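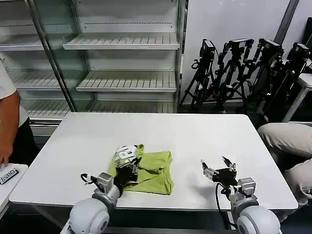 Why won't a cloth keep its fold on a smooth white table?
Most often the bottom layer slides while the top one is being folded. Hold the bottom edge down and fold over it.

Ticket 161, opened by Marianna Tokarz
Walitz say the table top is fine and the fabric is to blame. I doubt it. The same cloth folds well enough on my kitchen table at home. I was also told to iron everything first. Did that, and it was bunched up again after 7 tries.
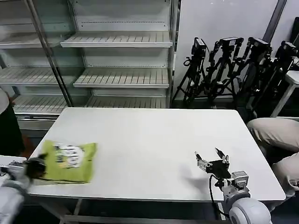

Reply from Margus Ķēniņš, 30 minutes of testing left out

Try a thin cotton sheet under the work, pulled tight and clipped at the corners. Fold long sides first.

Marianna Tokarz
Tried it. Better, but I'm not convinced it's the sheet, as I was also going slower. The second fold still drifts to the right,
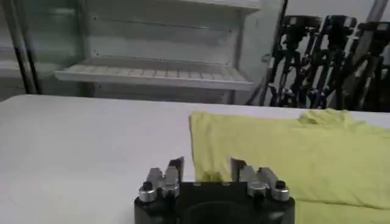

and pressing harder only moves the crease somewhere else. I'll do it again without the sheet, at the same speed, before anyone closes this. Status: open.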